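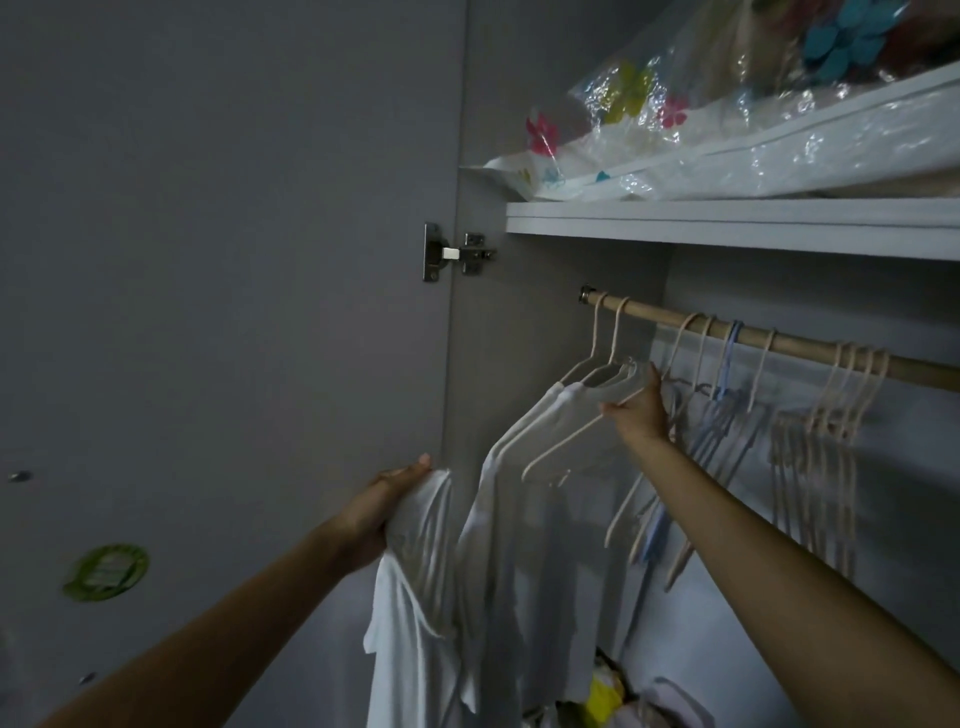

Robots at Work: When Things Go Wrong

Putting clothes away. Easy, right? Your hands know when a sleeve is stuck. A robot's hands have to learn that — and sometimes they get it wrong.

Lei is a home robot made by a company called Nodex. Its job in tests was to take shirts off a rod and pack them. It did 978 practice tries. Most went fine. Then one September a hanger got caught inside a collar, and Lei kept pulling. And pulling. The rod came down with a bang! No one hurt, one very streched shirt.
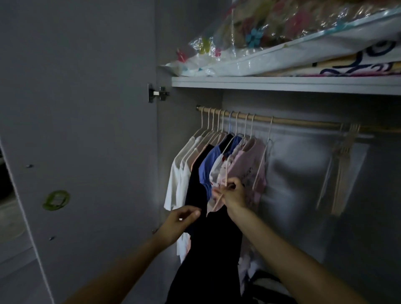

Hanger and collar: a tricky spot.

So what was the fault? A tiny sensor in the wrist, the part that feels a tug. It had come loose. Lei felt nothing, so it thought nothing was stuck.

Engineer Radymyr Hnatiuk found the loose wire in 2 hours. He also added a new rule — if the arm pulls and the shirt doesnt move, stop and let go.

Packing needs care too. Push too softly and the lid won't shut. Push too hard and something could break.

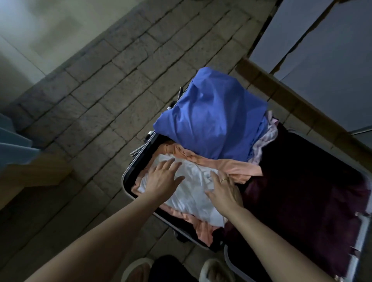

That goes for fingers as well, so Lei now has a limit on how hard it can press. After the fix it did 200 more tries. No crashes.

Got a robot at home? Stay back while it moves. Know where the stop button is. If it acts strange, get a grown-up — don't grab the arm!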